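4 min read

August

The alarm was at half past five, but I was awake before it. I had dreamt that I was back in the language school and the teacher was asking me for the past tense of a verb which does not exist. I lay and listened to the rain in the gutter, and then I got up and made tea in the small pot.

I want to write down the matter of the allotment before I forget how it went. The letter came from Garside in the morning post, a thin brown envelope. I have been on the list there for so long that I had stopped to think of it as a real thing. It was more like a lottery ticket one keeps in a drawer. And now plot 101 is mine, if I sign and pay before the end of the month.

I read the letter three times. I always do this with official letters in English, the first time for the fear, the second for the words and the third for the meaning. There was one word I did not know, "haulm". The dictionary says it is the stalks of potatoes and beans. I must not leave haulm on the path. I will not.

After breakfast I walked there. From my door it takes less than the time of one radio programme, down past the bakery and over the railway. The rain had become fine and soft by then. The plot is long and narrow, with a plum tree at the far end which leans to the neighbour's side, and everything between is couch grass and bindweed to my knee. There is a shed. The door of the shed does not close and the door does not quite open either, so one must go in sideways. Inside it smelled of onions and old rope, exactly as in my grandfather's shed, and I stood there longer than was necessary.

My grandfather kept his garden outside Jadberg, on sandy soil, and he complained of the sand every summer of his life. He grew beans, gherkins, dill and one row of asters which were for my grandmother and which he pretended not to water. I was given the job of picking the beetles from the potatoes into a jar. I hated it very much. Today I would be glad of it, I think, for one afternoon.

The soil at Garside is the opposite of his. It is clay, yellow under the first spade, and it holds to the boots so that I came home some centimetres taller. I have read that one should not dig clay when it is wet. I dug it a little anyway, in one corner, and made a hard lump, and covered it again with grass like a cat.
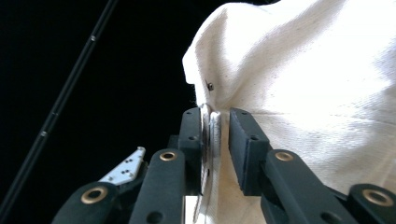

You will never win against bindweed by pulling, the man on the next plot told me over his beans, you must cover it and forget it for a year. I said I had no wish to wait a year, I have waited enough. He said that the bindweed has no such difficulty. Then he gave me four courgettes, big ones, and I had no bag, so I carried them home in my arms through the street.

The rent is modest. The rest is not so modest. I sat at the kitchen table after lunch with a pencil and the catalogue from Mimatport, and I wrote a list, and then I crossed out half of it. A fork I need. A greenhouse I do not need. Fruit cage, no. Water butt, yes, but a used one. I left two blackcurrant bushes of the kind called Rusier on the list, although they are dear, for the only reason that the picture of them made me happy.

In the afternoon I drew a plan on squared paper. Beans along the fence, potatoes in the middle to break the clay, garlic in October. One row for asters. I wrote "asters" last and very small, and then I went over it again with the pen.

I made soup from one courgette. It tasted of water and a little of pepper. The three others are on the window sill and they look at me.

In the evening the sky was clear at last. I signed the form and put it in the envelope, and then I took it out again to be sure that I had written the plot number correctly, and I had. I went down to the post box in my slippers. The collection is at nine in the morning. My back hurts already, and I have dug a hole for one cat.

Comments

Hildy_on_clay: Lovely entry. Old cardboard under the compost, and take the tape off first or you will be finding it for years. Grate the courgettes into a cake.

plumstone: I had to look up haulm as well and I was born here.

Anonymous: We paid more than 3,000 for ours with the greenhouse and everything, and we mostly sit in it and drink coffee. Your list is better. Please tell us if the plum tree gives anything this year.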